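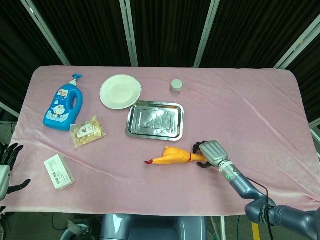

双腕ロボットの予算をどう組むか Prallumの設備担当に聞く

多指ハンドを付けた双腕ロボットを入れたいという相談は増えているが、見積書の読み方や、本体以外にいくら見ておくべきかという話はあまり表に出てこない。日用品や玩具のような形のそろわない品物の取り扱いを検証しているPrallumで、設備の購入と予算を担当するJonatan Vik氏に、一台目を買うまでの経緯と二台目の計画について聞いた。

Vik氏が最初に作った予算書は一枚だけだったという。項目は本体、ハンド、据え付けの三つ。合計は890万円で、社内の承認は思ったより早く下りた。

「承認が早かったのは、項目が少なくて読みやすかったからだと思います。あとから考えると、書いていないものが多すぎました。架台、電源工事、ケーブルの予備、それに作業する人の時間です。どれも一つひとつは大きくないのですが、足すと無視できない額になります」

見積もりは二社から取った。TurkenとSkjelbredである。Turkenはアームとハンドを一式で出し、Skjelbredはアームだけを売って、ハンドは買い手が選ぶ形だった。Prallumは後者にして、ハンドには「Anach」を組み合わせた。

「一式のほうが窓口は一つで済みます。それは大きい。ただ、うちの場合はハンドが先に傷むとわかっていました。ハンドだけ替えたいときに、一式の契約だと本体の保守と切り離せない。そこを質問したら、返事が来るまでに二週間かかりました。金額の差よりも、その二週間で決めたところがあります」

比較表を見せてもらうと、価格の欄は右端に小さくあるだけで、左側には納期、交換部品の在庫、修理中の代替機の有無、保守契約の最低年数が並んでいる。カタログの可搬重量や繰り返し精度の欄はない。

「精度は両社とも足りていました。足りているものを並べても選ぶ材料にはなりません。最初の表には入れていたのですが、途中で消しました」

購入前に手間をかけたのは、何をつかませるかの一覧作りだった。硬いもの、柔らかいもの、つぶれると困るもの、表面が滑るもの。品物は近所の店で買えるものに限った。

「試験用の標準ワークを買うと、それだけで予算の項目が一つ増えます。しかも、実際に扱うものとは違う。皿やトレー、袋入りの菓子、ポンプ式のボトル、ゴムの玩具。そういうものなら小口の経費で済むし、なくなってもすぐ買い足せます。経理には最初、勘定科目を聞かれましたけど」

一覧は購入の判断にも使った。品物ごとに、片手で足りるか両手が要るかを書き込んでいくと、両手の欄が予想より多かった。腕を一本にして費用を抑える案は、この段階で落ちた。

「一本なら予算は半分近くになります。上からは当然それを聞かれます。でも、長くて柔らかいものは片手で持つと先が垂れる。置く向きを決めたい作業では、もう一方の端も持ちたい。その説明をするのに、一覧が役に立ちました。口で言うより早かったです」

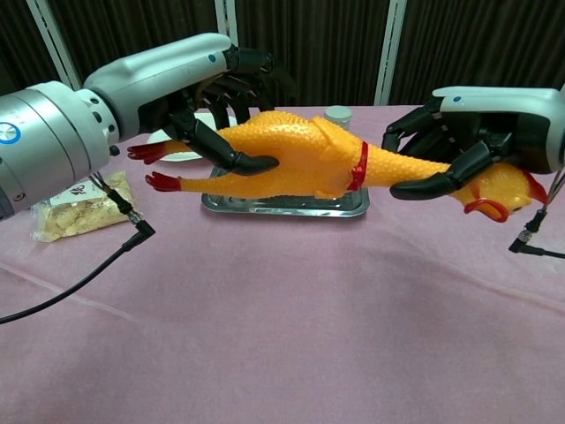

両手で持つ作業を前提にすると、費用の出方も変わる。左右のハンドが同じように消耗するため、予備も左右で持つことになる。しかもAnachは左用と右用で部品が異なり、共通なのは指先のカバーくらいだという。

「右の予備しか買っていなかった時期があります。左が止まったのは金曜日の夕方でした。部品の手配は週明けになって、届くまで作業は片手でできるものだけです。今は左右とも指の部品一式を棚に置いています。在庫として寝るお金ですが、止まっている間の人件費を書き出したら、そちらのほうが高かった」

消耗品と保守を合わせた年間の費用は96万円で計上している。このうち保守契約は定額なので読みやすい。読みにくいのはケーブルだとVik氏は言う。

「腕が動けばケーブルも動きます。取り回しが悪いと、曲がる場所がいつも同じになる。コネクタのところで接触が悪くなると、原因を探すのに半日かかることもあります。ケーブル自体は安いものです。それで予算書から落ちるんです。うちでは、部品代ではなく点検の時間として書くようにしました」

稼働時間の記録も付けている。導入から半年でおよそ429時間。当初の計画ではもっと多く動かすはずだった。

「計画のほうが間違っていました。一日に動かせる時間を、装置の仕様から計算していたんです。実際には品物を並べ直す時間、設定を変える時間、終わったあとに片付ける時間があります。机の上の布を敷き直すだけでも、何度もやれば時間になります。人の手が空いていなければ機械も動かない。二台目の予算では、装置の時間と人の時間を別の行にしています」

その二台目の計画は、7月の予算会議に出す予定だという。下書きでは項目が一台目の時よりかなり増えた。架台と設置場所の整備、予備品、点検、作業者の教育、それに予備費がある。予備費は本体価格の25パーセントで置いた。

「高いと言われると思います。下げろと言われたら、どの行を削るかを一緒に決めてもらうつもりです。前は予備費という行がなかったので、足りなくなるたびに別の申請を書いていました。申請書を書く時間も費用なんですが、どこにも載らない」

リースは検討しなかったのかと聞くと、見積もりは取ったという答えだった。月額だけを見れば魅力はあった。ただ、指先の改造やカバーの交換を自分たちでやる前提だったため、返却時の条件が合わなかった。

「返すときに元の状態に戻す、という一文がありました。うちの使い方だと元の状態は残っていません。改造しない会社ならリースでいいと思います。二台目は腕だけリースにする案もあって、これはSkjelbredに問い合わせ中です」

設置場所についても、一台目の反省がある。装置の寸法だけを測って場所を決めたところ、背面に人が入れず、点検のたびに机を動かすことになった。背景に使うカーテンとその支柱も後から加わった。二台目の図面には、人が立つ場所とケーブルの通る経路を先に描き込んでいる。

「床の面積は部門ごとに割り振られているので、これも予算の一種です。最初に少なく申請すると、あとから広げるのは難しい。隣の部署がもう棚を置いていますから」

これから一台目を買う会社に勧めることを聞くと、Vik氏は少し考えてから、見積もりを頼む前に部品の価格表をもらうことを挙げた。本体の見積書はどの会社もすぐ出すが、指一本、カバー一枚の値段は、頼まないと出てこないことがある。

「価格表が出てくれば、自分で一年分を計算できます。出てこない場合は、壊れたときに初めて値段を知ることになります。うちは一度それをやりました。Anachの親指の部品です。金額は言いませんが、その月の小口はなくなりました」

二台目が承認された場合、発注から据え付けまでは四か月を見込んでいる。その間に作業者を一人増やせるかどうかは、まだ決まっていない。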